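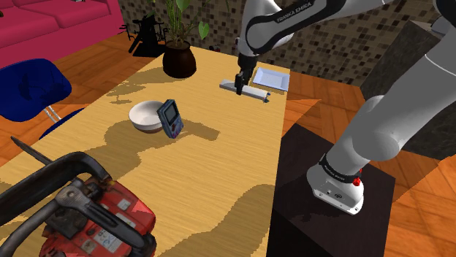 Qui sommes-nous ?

Flirnemico est née autour d'une question que Godelieve Van Beek posait à tout le monde, à table, dans le train et parfois au téléphone à des gens qui appelaient pour autre chose : une machine peut-elle débarrasser une table, oui ou non ? Hermine Gisler, qui travaillait alors sur des lignes de conditionnement, lui a répondu « pas encore », et elles ont loué ensemble un petit local pour voir où en était ce « pas encore ».

Nous sommes aujourd'hui 27, et nous travaillons toujours sur la même chose – ranger, trier, remettre en place –, à la maison comme à l'atelier. Prendre un objet que l'on connaît, posé toujours au même endroit, un bras le fait très bien depuis longtemps. Les vraies tables sont moins polies. Un bol y côtoie une console de jeu, une tronçonneuse traîne au bout, une plante fait de l'ombre sur tout le reste, et il faut choisir quoi saisir, par où, et dans quel ordre.

Zemier, notre atelier virtuel

Avant de toucher à la vaisselle de qui que ce soit, nous répétons en simulation. Zemier compose des pièces meublées, change la lumière et les objets, et nous laisse recommencer autant que nous le voulons. Une tâche n'en sort qu'après 100 essais réussis d'affilée, et croyez-nous, certaines y sont depuis le mois de mai !

Quintanilla, l'appartement d'essai

Vient ensuite Quintanilla, un vrai logement de 3 pièces avec une vraie cuisine, où les choses se compliquent gentiment. Les torchons restent notre grand chagrin. Les objets rigides vont mieux, les tiroirs dépendent des tiroirs, et personne chez nous ne vous promettra un majordome pour Noël.

Nous rendre visite

Nous ouvrons nos portes le lundi à partir de 14 h, avec du café et, si Hermine a eu le temps, une tarte. Particuliers, artisans, écoles, curieux : venez avec la corvée qui vous pèse le plus, nous vous dirons franchement si une machine sait déjà la faire. Écrivez-nous simplement quelques jours avant pour que nous préparions assez de chaises.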